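Formen-Steckblock Grenen im Test: viel Rot, wenig Überraschung

Letent verkauft den Steckblock Grenen für Kinder ab zwei und verspricht »monatelange Beschäftigung«. Da bin ich vorsichtig. 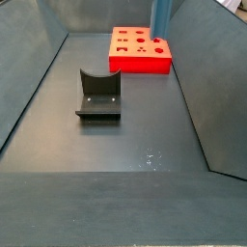

Semeniuk, 16.02.2023 – Auf den ersten Blick ist der Block einfach ein dicker roter Quader mit Löchern in der Oberseite. Kreis und Stern erkennt jedes Kind. Bei den Gruppen aus mehreren kleinen Löchern war mein Testkind weniger geduldig, und ich ehrlich gesagt auch. Der Hersteller nennt 1.250 Gramm für das Set. Das merkt man, wenn es auf dem Fuß landet.

Gut gefällt mir die Anordnung. Die Löcher sitzen in drei Reihen zu je drei Feldern, mit Luft dazwischen. Ob die Kanten nach einem Jahr noch so sauber sind, steht auf einem anderen Blatt – Schaumstoff verzeiht keine Zähne.

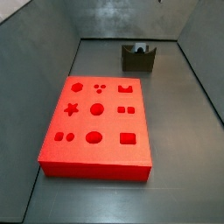
Neun Felder, alle noch leer.

Rocío Herrera, die das Set in ihrer Krippe einsetzt, lobt vor allem, dass es beim Umkippen nicht scheppert. Das stimmt. Eine Aufbewahrung für die Teile fehlt allerdings, und einzeln nachbestellen lassen sie sich bei Letent nicht.
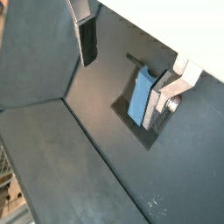
Kann man den Block in der Spülmaschine reinigen?
Laut Beileger nur mit einem feuchten Tuch abwischen und offen trocknen lassen.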